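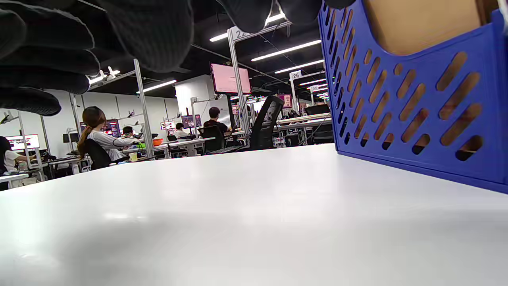
From: Paavo Huttunen
To: Clurkgate Allotments list
Date: October 28, 2023
Subject: Re: [clurkgate] The hedge, the water and the newsletter

Wálter Espinoza wrote:

> Dear all,
>
> Three matters. First, the hedge along the Plumov side is now well over
> the height in our agreement and is keeping the sun off plots 3 to 9. I
> propose we hire a man with a machine and have it done in a morning.
>
> Second, the water goes off in November as usual. Please empty your
> butts.
>
> Third, does anyone still read the newsletter on paper? We print 80 and
> I keep finding them in the compost, which I suppose is a form of
> reading.
>
> Wálter

Wálter, thanks for this. I'll take them in the wrong order, as the hedge is going to take me a while.

Paper newsletter: yes, I read it, and so does my neighbour on the next plot, though in her case I think it's mainly to find out what I've been saying about her leeks. I would be happy with fewer pages. The recipe for marrow chutney has now appeared three autumns running and I doubt there is a person on the site who needs it again. Anyone who has eaten it certainly doesn't. If we're short of things to put in, could we have the old plot map back? The one that showed where the pipes run was much the most useful thing we ever printed, and I lost mine when the shed roof went.

Water: fine by me. Could whoever turns it off please leave the taps open afterwards this time. Last winter the one by the top gate was left shut, with the standpipe full behind it, and we all remember the fountain. I rather liked the fountain, but it went on for a whole weekend and the path has never been the same.

Now, the hedge.

I agree it's too tall. I've got plot 7, so I'd be a fool to say otherwise. My sprouts are leaning towards the road like people waiting for a bus. But I'd like us to be careful about the man with the machine, as we have had the man with the machine before. Those who were here will recall that he came from Mosquera, was very cheerful, and took the whole lot down to knee height on the grounds that it would come back thicker. The hawthorn did. The holly sulked for years, and the privet at the far end died and was replaced by a pallet, which is still there. We pay rent on that pallet if you think about it.

What I'd suggest is this. We do one side and the top this winter, by hand, and leave the Plumov face until the year after. It isn't my idea, my father did his that way and it was a very dull, solid hedge that never gave anybody any trouble. You take the top down by a third at most, you cut it narrower at the top than at the bottom so the light gets to its feet, and you stop while you're still enjoying yourself. It's 30 metres. Split between the plots that get the benefit, it comes to a stretch each that a reasonable person could manage before lunch, and an unreasonable one by teatime.

I'd also want to wait until the berries have gone. There was a gang of redwings in there last year, in the cold snap, and they cleaned the hawthorn out completely. It seems bad manners to cut down the restaurant just before they arrive. And it must be finished well before anything starts nesting, so to my mind that gives us the back end of winter, on whichever dry day we can get. I know there's usually only one.

Tools: I have long-handled loppers, a bow saw and a pair of shears that belonged to somebody called Flivalero, according to the handle, and that I've been lent for so long that I think of them as mine. If you are Flivalero, please get in touch, but perhaps after February. We could do with two decent stepladders. I'm not counting the one in the communal hut. I've been up it.

The cuttings are the real problem. Last time they were going to be chipped, then they were going to be burnt, and then they were a heap, and then the heap was a home for rats and had a birthday. I'd happily take the straight stuff for pea sticks and bean poles. Hawthorn nobody in their right mind will want, so could we get a quote for taking it away and spend the money there instead of on the cutting? I'd guess it would be cheaper, although I guessed that about the polytunnel too.

One other thing, Wálter. You say the height is in our agreement. I've looked at my copy and the page with the boundaries on it says only that the hedge shall be kept "in good order", and the bit after that is under a ring from a mug. If you've got a clean copy with an actual number, could you send it round? I'd sooner know before I go up a ladder than after. The Plumov people have been very decent about the whole business so far, considering it's their gutters.

Oh, and plot 9 has left the gate on the latch again. There was a dog in my chard.

Paavo
Plot 7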